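Teaching a Pick Task by Hand and by Remote Control

Student project report, group Parri
Gizella Kun, Jenő Kiss, Teun Baert
Handed in 13th May

1. What we set out to do

Our project compares two ways of showing a robot arm a simple task. In the first, a person takes hold of the arm and guides it through the motion. In the second, a person drives it from a distance with a hand controller. We called the first mode "hand" and the second "remote" in all our notes, and the same names are used here.

The task was the same in both modes: pick a named object from a table, lift it a little, put it back. We wanted to know which mode gave recordings that were easier to learn from, and which one was less tiring for the person doing the showing.

2. Setup

The arm stands at the left side of a white table with gray panels behind it. Control software is Orkari, which our department already used. We wrote a small logging tool on top of it and named it Jarno. It saves the joint angles, the gripper opening and the head camera view together, with one shared clock. Getting the clock right took us most of the first month.

We picked objects that differ in shape. The cube has flat sides and is easy to close on. The tube stands on its cap and tips if you come in too low. The banana is curved, and the cake slice is wide at one end and narrow at the other, so the angle of the gripper matters a lot.

3. Remote mode

Each person did 18 recordings in remote mode. The main problem was depth. With only the head camera to go by, it is hard to judge how far the gripper is from the table, and all three of us were too careful on the way down. Sideways motion was much easier. The cube was the first object we trained with, held low over the table next to the tube so that the operator also had to mind a neighbor.

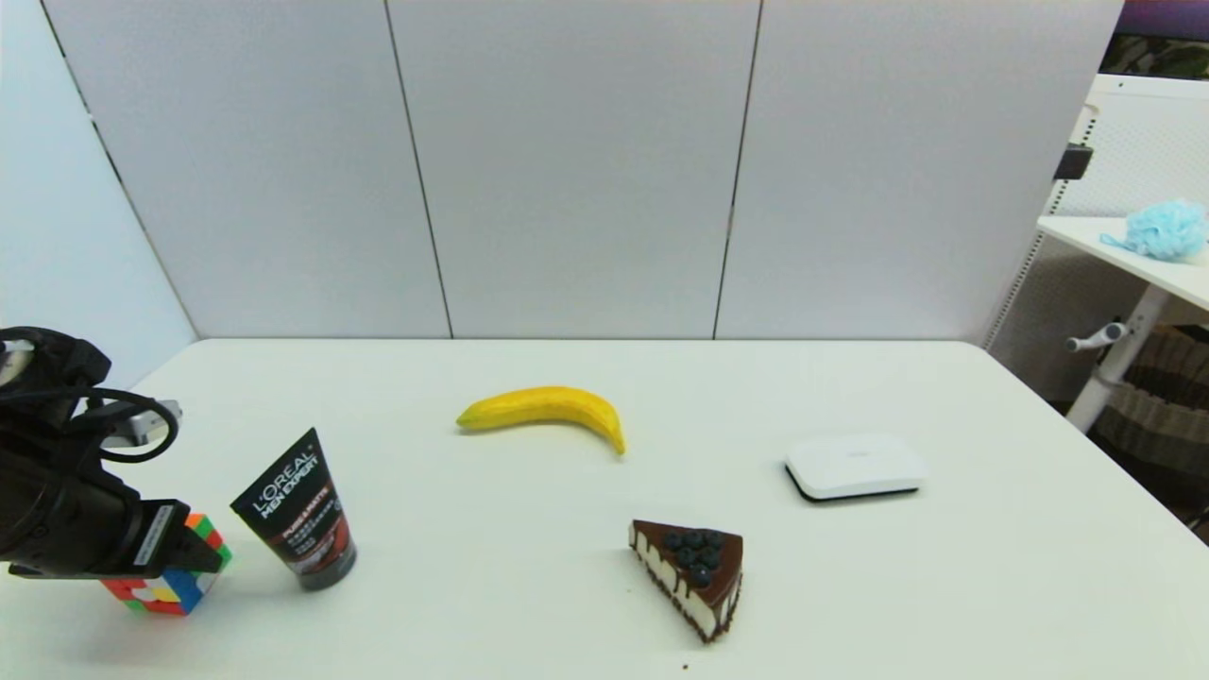 Tibor Bognár commented on our draft that low lifts next to another object are a poor first exercise, and that he would have new operators practice with one object alone until they stop overshooting. He also asked why we had not slowed the controller down near the table. We tried that afterwards, at half speed for the last 10 cm. It helped Jenő and Teun. Gizella found it annoying and went back to full speed.

4. Hand mode

Hand mode felt natural from the start - you put the gripper where you want it and that is all. We did 18 recordings each here too. The paths were shorter and there were fewer stops in the middle.

There were two drawbacks. The arm is heavy to push near full reach, so objects at the back of the table were tiring. Also, the person's hands and sleeves got into the camera view, and those recordings were of little use for training from images. We threw out 7 of them.

5. Resetting the table

Between recordings the objects go back to their places. At first we did this by eye, and the starting positions drifted over an afternoon. Later we saved a reference view with the arm out of the way and compared the live view with it before pressing record.
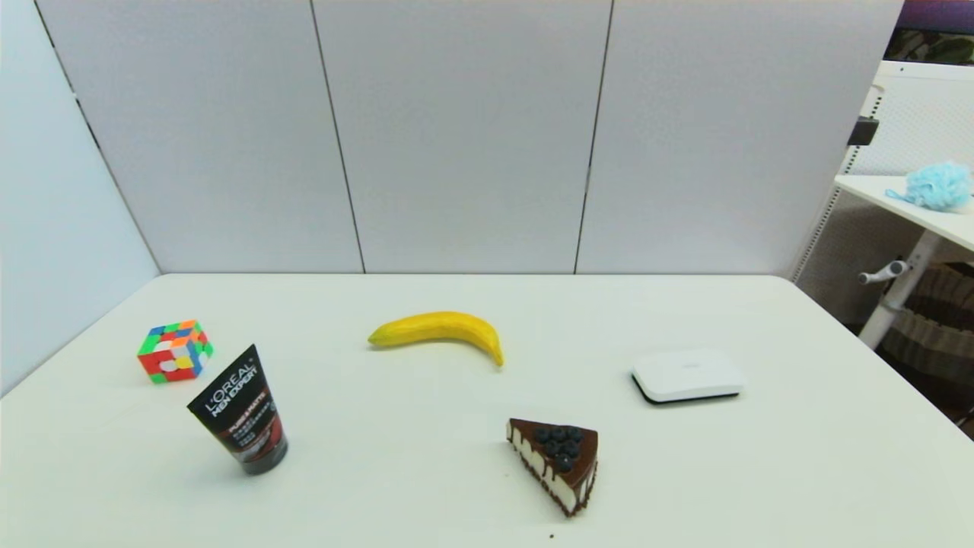
The comparison was done by a person at the screen. Ottó Győri suggested an overlay at half transparency, and Jarno got one in the next version. It made resets faster and we stopped arguing over whether the banana had been turned. We did not fix the positions exactly, as small differences are good for training.

6. Results

We trained one policy per mode and ran each one 100 times. The remote policy did better on the cube and the tube. The hand policy did better on the banana. Neither was reliable on the cake slice, where the gripper often closed at a bad angle and the slice turned.

7. Open points

The logs still drop a sample when the gripper opens and closes quickly. The Prudham group has the same fault on their arm, so it may not be in our code. Teun will look at it in June.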